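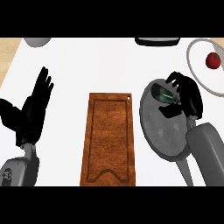 Kitchen Bench Assessor (part-time, fixed term)
Reference: 1227
Location: Batiddale
Reports to: Kiran Pant, Product Testing

Orkero tests worktops, boards and small kitchen goods for makers and retailers. We are looking for an assessor to join the surfaces bench at our Batiddale site from March. The post runs for seven months and may be extended.

The work

You will carry out cut, stain and heat tests on sample surfaces according to written methods, and record the results on the bench sheet. A full round consists of 136 samples. Each sample is conditioned, weighed, marked on the underside and tested in the order given on the sheet. Stains are left for the stated time, wiped once with a damp cloth and graded under the bench lamp. Grades are not changed after entry - a doubtful result is flagged and the sample repeated.

You will also oil and re-flatten reference boards, keep the knife log and pack finished samples for return to the Ledov store.

Hours and pay

30 hours a week, start time 8 am or 10 am by agreement. Pay is on the bench grade, point 7. Shoes, gloves and aprons are supplied. Travel between Batiddale and Ledov is paid at the site rate.

What we need

Experience of routine testing, food preparation or joinery. Normal colour vision, with or without glasses (a short check is made at interview). Able to lift sample crates and to stand for most of a shift. Clear handwriting, as bench sheets are completed in ink and scanned later.

Knowledge of timber movement and finishes is useful. Training on the Ye grading scale is given in the first fortnight and must be passed before you grade alone.

How to apply

Send a CV and a covering note of one page to Kiran Pant at the Batiddale office, quoting the reference. Say which start time you prefer and give two referees, one of them a recent employer. Interviews include a practical task lasting 30 minutes. Applicants who wore contact lenses at an earlier colour check should bring the same type.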